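The Case for the Dull Half Hour
Opinion, by Joelle Daher

Every organisation that runs a two-armed cell has a view about software. Very few have a view about cables. I have looked after the bench cell at Clellska for long enough to believe that this order of interest is the wrong way round, and I should like to argue for a change in how we record and reward the upkeep of such machines.

The cell is modest in size. Two arms share a white table between three pale walls, and their present task is the sorting of kitchen utensils. It is work in which the two grippers must come very close together, and it shows up any neglect in the setting up. A wrist that sits slightly wrong at the start of the morning will be reaching for the wrong place all day.

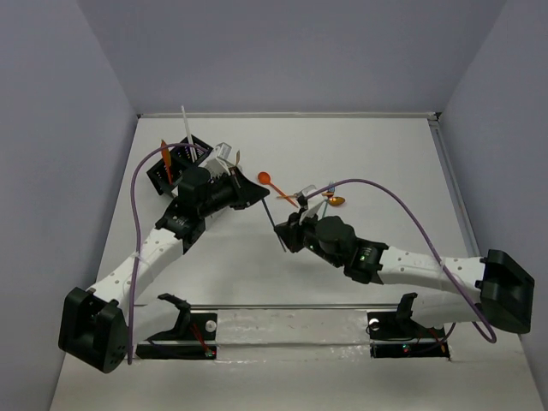 The Clellska cell during a utensil task, with both grippers near the middle of the table.

Our maintenance log for the past year holds 132 entries. When Ghada Karam and I read through them in August, we found that 119 concerned matters which a person could have found by looking: a connector not fully home, a tie that had slipped, a mounting screw in need of a turn. The remainder were true faults, and those were handled well. The supplier, Dirkomow, answered promptly and the parts arrived. I have no complaint on that score.

My complaint is about the 119. Almost all were entered after a stoppage, by an operator who had already spent part of the day blaming the program. Alcides Salazar, who wrote most of that program, has been patient about this. He has also pointed out, fairly, that he was asked to correct in code what was a question of cable length.

The cable deserves a paragraph to itself. A cable that serves a wrist must have enough slack for the furthest reach and no more. If it is too short, it pulls at the plug; if it is too long, it hangs where the other arm wishes to go. The correct loop is found by moving the arm slowly through its whole range, by hand or at low speed, and watching. The exercise takes half an hour and is tedious. It should be repeated whenever a tie is replaced, and at Clellska it frequently was not.

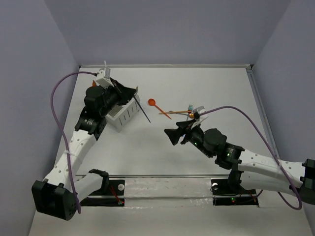

The objection usually raised is one of cost. Ayman Shboul put it to me plainly at our last review: half an hour before each shift is half an hour in which the cell produces nothing. I accept the arithmetic. I would only ask that the same arithmetic be applied to the stoppages, which our reports at present enter under "development" – a heading that hides a great deal.

A second objection holds that a good checklist would settle the matter. We have one. It has six items, it is signed every morning, and it was signed on each of the days on which a loose connector later stopped the work. A signature tells us that the sheet was reached. I would prefer a short written note of what was seen at each joint, even if the note says only that nothing had changed.

I therefore propose that the morning inspection be given to a named person, entered as productive time, and left alone when the schedule is tight. Bilal Srour has offered to take the first turn. The work requires a torch, a hex key and a willingness to look at the same two arms as closely as one did the day before, and it ought to count towards promotion in the same way that writing software does.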